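Why Do Clothes Crease?

By Colette Ferrand

Take a clean T-shirt out of the washing basket and it will probably be covered in lines and bumps. We call these creases or wrinkles. They do no harm, but a lot of people like to get rid of them before they put their clothes away.

What is cloth made of?

Look at a T-shirt through a magnifying glass and you will see rows of tiny loops. Each loop is made of yarn, and the yarn is made of thin hairs called fibres, twisted together. Many T-shirts are made of cotton. Cotton fibres come from the fluffy part of a plant.

Inside each cotton fibre are long chains, far too small to see. The chains hold on to one another with weak links. When cotton gets wet, water slips in between the chains and some of the links let go. The chains can then slide about. As the cloth dries, new links form and hold the chains wherever they happen to be. If the shirt dries in a ball, it keeps the shape of a ball.

Ironing works in the same way. Heat and steam loosen the links, the iron presses the cloth flat, and the links form again as it cools.

Do all clothes crease?

No. Polyester is made in factories and takes in very little water, so it creases less than cotton. Wool is springy. A wool jumper left over a chair will often drop back into shape by itself. Linen comes from the flax plant and creases very easily.

How to fold a T-shirt

You need a clean table or a bed. Wash your hands first.

1. Lay the shirt face down and pull out the sleeves.
2. Stroke it flat with both hands, starting in the middle and moving outwards.
3. Fold one side in towards the middle, then lay the sleeve back along the fold.
4. Do the same on the other side. You should now have a long strip.
5. Bring the bottom edge up to meet the collar.
6. Fold it in half once more and turn it over.

If the layers slip or bunch up, open the shirt out and go back to step 1. Pulling at one corner usually makes the lump move somewhere else.
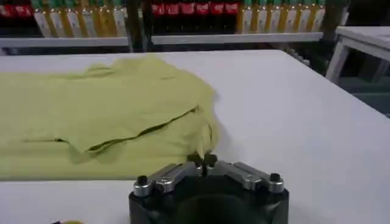
A yellow-green shirt on a white table. Some of it lies smooth, but other parts are bunched and creased.

Try it yourself

Find two old cotton hankies. Wet them both and squeeze out the water. Lay one flat on a towel and smooth it with your hand. Scrunch the other into a tight ball. Leave them until they are completely dry, which may take a day or two for the ball. Then open them out side by side and compare them.

Words to know

Fibre: a very thin thread or hair.
Yarn: fibres twisted together to make a long strand.
Crease: a line left in cloth or paper when it has been folded or squashed.

Page last checked 7/26/20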